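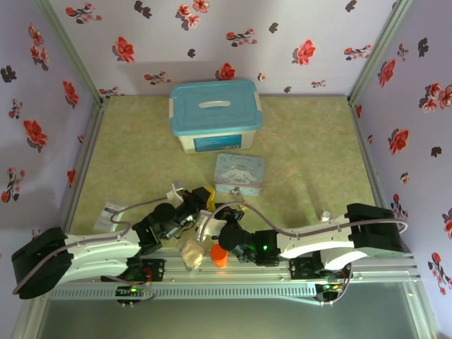 5. Lining the panels

Read section 4 first if the posts aren't up yet. Posts and rails must be tight before any paper goes on.

You need: Rosurari lining paper (one roll does three panels), Meltgate paste powder, wide brush, felt roller, sharp knife, bucket, clean rag. Pencil. Old newspaper for the floor.

Mixing the paste

1. Cold water in the bucket first, 2,000 ml. Then the powder. Never the other way round.
2. Stir while pouring. Keep stirring until no lumps.
3. Leave 15 minutes. Stir again. Should drop off the brush slowly, not run.

Note - leftover paste keeps overnight with a lid on. After that throw it out.

Hanging

1. Wipe each panel with a damp rag. Let dry fully.
2. Cut three lengths, each 5 cm longer than the panel. Check the print runs the same way up on all of them before you cut!
3. Mark the back of each piece in pencil: L, R, B. Easy to mix up with a floral print.
4. Start with the back panel. Paste the paper, not the panel. Work from the middle out, right to the edges.
5. Fold pasted side to pasted side, no creases. Leave 5 minutes to soak.
6. Hang from the top edge down. Slide it into place with flat hands, don't pull. Wet paper streches.
7. Roller from the center outward. Small bubbles will go down as it dries. Big ones - lift the sheet from the bottom and roll again.
8. Side panels next, same way. Match the print at the back corners as best you can. The post hides a small gap.
9. Trim top and bottom with the knife. New blade for every panel.

CAUTION: Knife blades snap. Cut away from your hand and keep the other hand above the blade, never in line with it.

CAUTION: No heaters or hair dryers. Seams will open up and the paper can come away from the panel in one go.

Drying

Leave overnight with the room at normal temperature. Doors shut, no fans. Wipe paste off the metal posts and rails right away, it leaves a white film once dry.

Note - Udar panels are primed at the factory. Boiko panels are bare, so give them a coat of thinned paste the day before and let it dry. Skip this and the edges will lift with in a week or two.

If a seam lifts later

1. Ease the edge up with the back of the knife.
2. Thin paste behind it, small brush.
3. Press down, wipe, tape over with low-tack tape until dry.

Spare paper: keep the offcuts flat and out of the sun. Patches cut from a new roll may not match in color.

Go on to section 6, Fitting the front trim.

Revised November 21, 2022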